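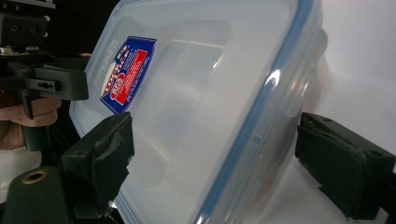

How do I get the smell of curry out of plastic tubs?

I batch cook on my day off and freeze the lot, and I've got to the stage where my porridge oats taste faintly of cumin. I've had the tubs through the dishwasher more times than I can remember. Orange stains I can live with, but the smell is driving me up the wall. I don't want to bin them as the set cost me 40 quid. Any ideas?
Posted by Rulby54, 12/12/2018

Vomgate
Bicarb! Make a paste with a couple of spoonfuls and a splash of warm water, smear it all over the inside, and leave it overnight with the lid off. Rinse it in the morning and stand it on a windowsill for the day if you get any sun (I know, I know, it's December). I do this with mine every few months and it shifts most things, even the fish pie one.

The bit people forget is the seal. If your lids have one of those rubbery strips, it's nearly always the strip that pongs and the tub is fine. Give it a sniff on its own. Most of them pull out if you ease up a bit with the handle of a teaspoon, but don't go at it with a knife, I nicked one that way and the tub has leaked soup into my bag ever since. Soak the strip in white vinegar for an hour or so, then wash it in soapy water and let it dry properly before you push it back in. If you put it back damp you'll get black spots in the groove and then you've got a whole new problem.

Also, don't store them with the lids on. I chuck all my lids in a drawer and stack the tubs separately. It's a pain finding the right one but they smell of nothing.

Bralodine
just use glass

Uçar
Glass is lovely until you drop a full one on the kitchen floor, ask me how I know. And it weighs a ton if you carry your lunch to work.

I'd second the vinegar, but for the tub itself I scrunch up a sheet of newspaper, pop it inside, shut the lid and forget about it for a couple of days. My mum always did it with flasks and it works for me with anything oniony. Wash it well afterwards, obviously, or you'll get newsprint in your sandwiches.

For next time, let the curry cool down before it goes in, and keep one or two tubs just for the spicy stuff. I've got 8 and two of them are curry only, with a bit of tape on the bottom so I don't mix them up. They absolutely reek and I don't care any more!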